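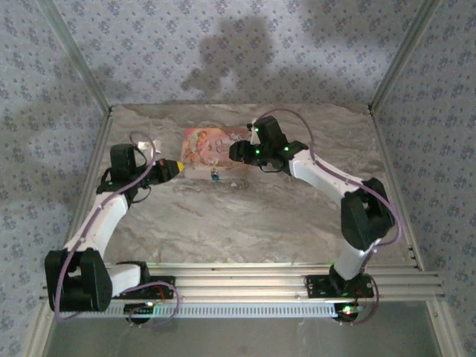 How to clean a marble-patterned tabletop without leaving smears

I put this off for ages, then did mine one evening in March and it took six minutes, so no excuses! These patterned tops are lovely but they hide crumbs and sticky rings brilliantly, and you only find them with your elbow.

Lift off the small bits first — thimble-sized things go straight into a saucer or you'll be hunting for them later. Printed boxes come off too. The ink on mine rubbed once when I wiped round it with a damp cloth, and I was cross for days (it was a present from Zsófia Tóth and the lid was the best part).

Next, brush the crumbs towards you with a dry cloth. Then mix a small squirt of washing-up liquid into a bowl of warm water, wring your cloth out hard and work from the back edge to the front in long strokes. Go over it again with plain water and dry it straight away with a tea towel.

For sticky marks, lay a warm damp cloth on top for 2 minutes and wipe. Please don't scrape with a knife, and leave the scouring powder in the cupboard.

Boxes go back once the top feels properly dry.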